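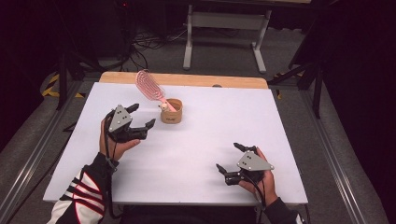
Gallery - Jakton Student Manipulation Project

Spring build, station 2. Ivana Riquelme and Abelardo Ocampo lead the section. The log stands at 1,174 episodes against a target of 1,811.

Brush and cup task: two hand-held grippers, one per hand, over the white board. Jaws open, brush resting in the cup.

Each gripper carries a dotted triangular plate on top - check that it is tight before every run. Station open Saturday.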